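Mamta Nishad on keeping a repair shop open

Mamta Nishad has fixed sewing machines on the same street in Stetwood for 17 years. She learned the trade from Kusum Grewal, who ran the shop before her and still comes in some mornings to do the buttonhole attachments.

"Kusum paid me to sweep at first," Nishad says. "Then she gave me a seized treadle machine and told me to get it turning. It took me most of a winter."

Most of the work is cleaning. Customers bring in a machine that skips stitches and expect to hear about a broken part. Nishad opens the bobbin area and usually finds packed lint and old oil that has set like varnish. She charges a flat fee for that job and does not raise it if the cleaning runs long.

"People think I am going to tell them to buy a new one," she says. "I ask what they sew. If it is curtains and school clothes, the old one will do."

She keeps a paper ledger. Last year it ran to 2391 jobs, including needle changes done at the counter while the customer waited. Of those, 217 were machines she could not save. Plastic gears are the usual trouble. When one cracks and the maker has stopped selling it, she looks through a shelf of dead machines for a match.

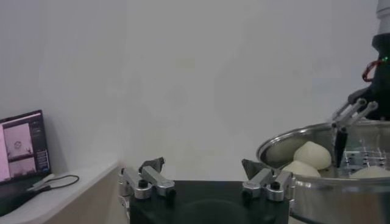

Metal fingers with dark gray tips, against a plain light gray wall.

The rent went up in September. Nishad thought about moving out to Thakur, where space is cheaper, but the bus does not stop close enough for anyone carrying a heavy machine. She cut her hours at the front counter and now takes drop-offs until 11 in the morning. The afternoons are for bench work with the door locked.

Abelardo Ticona, a tailor two doors down, sends her his industrial machines. "I used to wait three weeks for a technician from the city," he says. "Mamta has it back to me by closing time, or she tells me why she can't."

She has no apprentice at present. The last one left for a job with better pay, and Nishad says she would have done the same at that age. She would take on another if the person could sit still.

"You have to listen to the machine run for a while before you touch it," she says. "Kusum made me do that with my hands in my pockets."

The shop closes for two weeks in summer. Machines left before then are ready when it reopens.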